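Home Reviews Boots Training Gear Fan Stuff Contact

July 2020
By the Hatwood Touchline desk

Irnov Rebound Net, four seasons of kicking a ball at it

I bought the Irnov net back in March, when our league packed up early and my two kids still had all that shooting to get out of their systems. I'd been looking at the Hutapea one as well, and I'm sure it's lovely, but it cost more than my first car's transmission and I couldn't bring myself to do it. So the Irnov it was, and I've had so much fun with it that I may not be the most neutral judge!

Putting it up took me most of an afternoon. The poles click together nicely, but the bungee loops are stiff when they're new and there are 100 of them — my thumbs were sore until the next morning. Get a second pair of hands for the top corners if you possibly can.

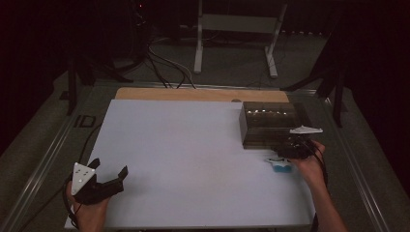 How it plays

Really well, for the money. A firm side-foot pass comes back at a good pace and mostly where you'd want it, and if you tilt the frame to its steepest setting you get a decent looping ball to practice headers and volleys. My youngest keeps a tally on the garage wall and her best run of one-touch passes is 306, which she'd want me to mention. Hard shots are another matter. Anything struck with real venom makes the whole thing hop backward, even with all 4 ground pegs in, and on our dry lawn I ended up laying a sandbag over the rear bar.

What I'd change

The carry bag is too small (aren't they always?) and the zipper gave up in the second week. I'd also like a proper target sheet — we tied an old Hollow Rovers scarf across the middle and aim at that instead.

"Four seasons" is how long the box says it'll last outdoors, so I'll report back. For now it stays up, and the grass under it is ruined.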